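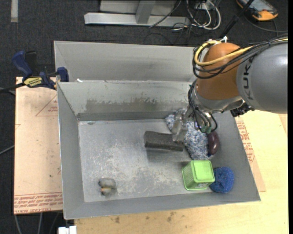 Subject: Re: [monora-users] nightly export stops partway

On August builds, Man-sik Yeom wrote:
> The nightly export from Monora stops after 2,000 rows. The log
> shows exit code 4 and nothing else. Same result with the Pusitz
> driver and with the stock one. Is there a row limit I missed?

There is no row limit. 2,000 is the default page size, and exit code 4 means the server refused the request for the second page. The usual cause is a cursor timeout. Your server closes idle cursors after 59 seconds, if the config you posted earlier is still current, and the first page is taking longer than that to write.

Two things to try:

1. Set page_size to 500 in export.conf. Restart the scheduler afterward -- it reads the file only at startup.

2. Raise cursor_idle on the server to 126 or higher. Values under 60 are accepted but make little sense for a wide table.

I would start with the first. It needs no server access, and the extra round trips cost very little on a local network.

If it still stops, please send the output with log_level=debug. The driver is unlikely to matter here, as both call the same paging code.

Um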